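Nerkstead Community Help > Robot Arms > Teaching and Teleop

Two arms, two headsets, and cables everywhere: how do I record demos the arms can learn from?

Asked by Bereket Gebru, 22nd February
571 views, 3 answers

Hi all, long-time reader, first real question, and it's a long one, sorry!

I'm teaching a pair of arms to tidy up headphones. The job sounds like nothing: pick up one headset by the band, get its cable gathered in with the other gripper, put the headset down with the cable next to it, then do the other one. I can do it with my own hands while talking on the phone. Through the arms it's a different story.

My setup is two small leader arms from Willeck (the ones you hold and move, and the bigger arms copy you) and I record everything through Kanutton. I save the joint positions, one fixed camera and a wrist camera on each arm, all at 20 frames a second. The leaders feel good. There's a bit of lag, but I stopped noticing it by the second evening. I started out trying to push the real arms around by hand instead and gave up quickly, partly because you can't steer two of them and close a gripper at the same moment unless you have a third hand, and partly because my sleeves kept showing up in the recordings.

So far I've kept 40 demos. I trained on those, and what I get back is sort of half a skill. The left arm goes for a headband and mostly gets it. Lovely. I cheered. Then the right arm drifts in low toward the cable and just hangs there, opening and closing a tiny bit, like someone trying to remember why they walked into the kitchen. Sometimes it goes for the cable well after it should have. Sometimes it never goes at all and the left arm stands there holding a headset up until I stop the run.

Things I already know are messy about my demos:

I don't always grab the cable in the same place. If it hangs nicely I take it just under the ear cup. If it's lying on the table in loops I take whatever loop looks easiest.

I pause a lot. I can't feel the cable through the leaders at all, so I stop, look at the screen, nudge, look again. In some demos there are several seconds where nothing moves.

I fix mistakes. If I miss the cable I back off and try again, and I've been keeping those as long as the headset ends up where it should. I figured that was good for it? Now I'm not so sure.

And sometimes I look over the top of the screen at the real table. I know, I know. It's so much easier to judge depth that way.

The other thing I can't decide on is how to start each demo. Right now I put the headsets down any old way, one flat on its side, one propped up, the cable wherever it lands. Should I be making the starts neater until the arms have learned the basics, or is that cheating and I'll pay for it later?

The tabletop doesn't help me either. It's dark brown with white veins all over it, and on the wrist views I've more than once driven toward a pale streak thinking it was cable. If I get fooled, I assume the model does too.

Pictures so you can see what I'm dealing with:
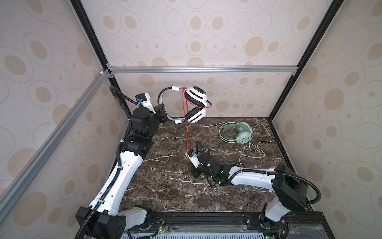
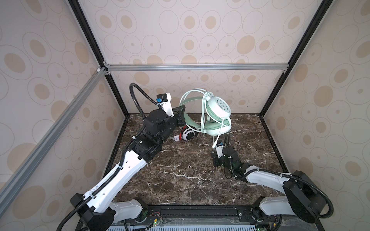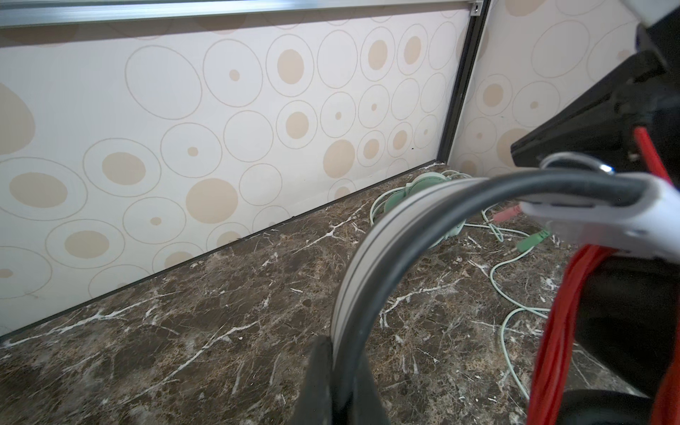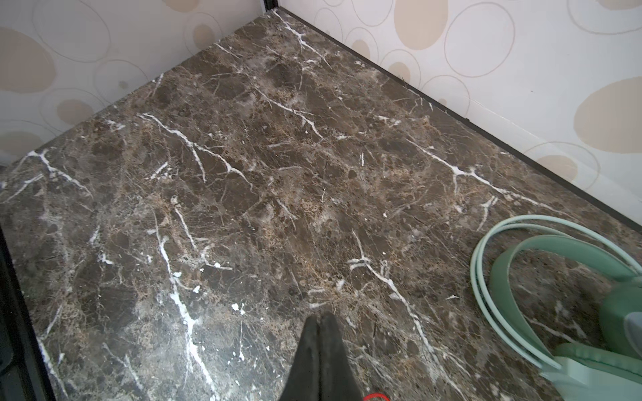
First two from the fixed camera, last two from the wrist cameras.

Any advice from people who've done soft or floppy things with two arms would be so welcome. I have a free weekend coming and I'm happy to throw the lot out and record again if that's what it takes.

Answer 1, by Marín
Marked as helpful by the asker

Oh, I remember the hovering! Mine did it with shoelaces, all through October, and I blamed the training settings for ages. It was me. Or my pauses, anyway.

Think about what the arm is being shown. You're stopped above the cable and you're deciding. In the recording there are a hundred-odd moments where the camera sees "gripper near cable" and the action is "stay put." Then there's one moment where the camera sees almost exactly the same thing and the action is "go." So it learned to stay put, very faithfully. The little opening and closing is probably you too, go and check a few of your own demos with the gripper trace showing. I bet you fidget with the trigger while you think. I did.

What I'd do, in the order I'd do it:

Trim the dead time out of what you have and train again before you record anything new. Kanutton lets you drop stretches where no joint moves more than a little. Leave a short bit of stillness when a gripper is closing, it needs that. This costs you an hour and you may get half your problem back for free.

Pick one place to grab the cable and stick to it. With the white headset in your first picture, the red cable hangs down and the right gripper is already near where it drops, and that's a gift. Take it from there every single time, left arm holding still up high, right arm coming in low. When the cable's lying down in loops, like the mint one beside it, don't go fishing for a loop. Lift the headset first until some cable hangs, and then make the same grab you always make. You've turned two problems into one, and the arm never has to learn your taste in loops.

Stop looking over the screen. I'm nagging, but this is the big one. Anything you know that the cameras don't know is going to come out as a twitch with no cause. Hang a towel between you and the table if you have to. If you can't do the job from the camera views alone, move a camera until you can. Have a look at your third picture: the headband takes up a huge part of the view, and the plugs are off to the right of it on the table. From that wrist on its own I couldn't tell you much about where the held headset's cable is going to end up. So either the other wrist has to see it or the fixed camera does, and you should know which one you're relying on.

Retries: keep them, but only the tidy kind. Miss, back off a little, go again, get it. One try again per demo is plenty. If you chased the cable all over the place, delete it and don't feel bad.

About the starts, I'd go in stages. One headset on the table, same side up, cable to the right, and get to where it works most of the time. Then turn the headset. Then bring the second one back. I don't think it's cheating at all, you're going to need the messy starts eventually and they'll be much quicker to record once your own hands have a routine.

Oh, and practice without recording! I do a handful of throwaway runs each time I sit down and my first "real" one is so much smoother for it.

Comment by Bereket Gebru
I checked the gripper trace. I fidget. I fidget SO much. Trimming tonight.

Comment by Marín
Ha! Welcome to the club. Take your finger off the trigger between grabs, it helped me more than anything.

Answer 2, by tallgrass_ed

40 demos isn't enough for two arms and a cable. get more. I had over that for just opening a drawer

also put a plain mat on the table

Comment by Bereket Gebru
Thanks! Would a mat change the friction a lot though? The headsets slide on this top and I've sort of gotten used to it.

Comment by tallgrass_ed
yes it'll change. you're re-recording anyway right

Answer 3, by Odalys P.

I mostly agree with Marín, but I'd go the other way on the mat and the mint headset, so here's a second opinion to confuse you.

Keep the tabletop. If the arms are going to work on that surface, let them see that surface. In your last picture there are white veins running right past the fingers, and sure, a person squinting at a small screen could take one for a cable. But the veins don't move when the headset moves and a cable does, and if you shift your headsets around enough between demos there's at least a chance the model picks up on which is which. I'd only swap the top if trimming and re-recording get you nowhere. What I would change today is your own screen. Make the wrist view bigger. I was driving off a window about the size of a playing card for weeks and wondering why I was bad at it.

On the mint headset: its cable is long and pale and in your second picture it's draped over the top in loops and hanging down toward the right gripper. I'm not convinced "lift until it hangs" gets you one clean strand there. It may well lift as a bundle. So I'd treat the bundle as the thing to grab. Close the right gripper around the loops together, lower both arms at the same speed, let go with the right one second. Try it by hand with your thumb and one finger on each side, no other fingers allowed, and you'll find out in five minutes which way is easier. I do that with every new task now, before I touch the leaders. If I can't do it with two pinches I don't ask the arms to.

One thing I didn't see mentioned is your left arm. When you're concentrating on the right hand, your left hand sags. Mine does every time, and the leader passes all of it along. Rest your left elbow on something, or see if your Willeck pair has a hold button (mine does, older model, it's on the side of the handle and easy to miss). With the left arm held still, all the right arm has to deal with is a cable that's stopped swinging. Give it a second to stop, too. Yes, that's a pause, and yes, I know Marín just told you to cut those. Make it the same length every time and always in the same spot, and leave it in when you trim.

I'd also write down a word or two after each demo while you still remember it. "Clean," "missed once," "looked away." Then when something odd comes out of training you can pull a group out and see if it goes away.

Comment by Marín
The hold button! I've had mine for two years and never found it. Going to look now.

Comment by Bereket Gebru
Update after trimming only, same demos: the right arm commits now! It misses the cable a fair bit, but it goes for it and doesn't dither. Tried the two-pinch thing at the kitchen table too, and with the mint one I like grabbing the whole bundle better. White one I'll do Marín's way. Recording fresh this weekend with my elbow on a stack of books.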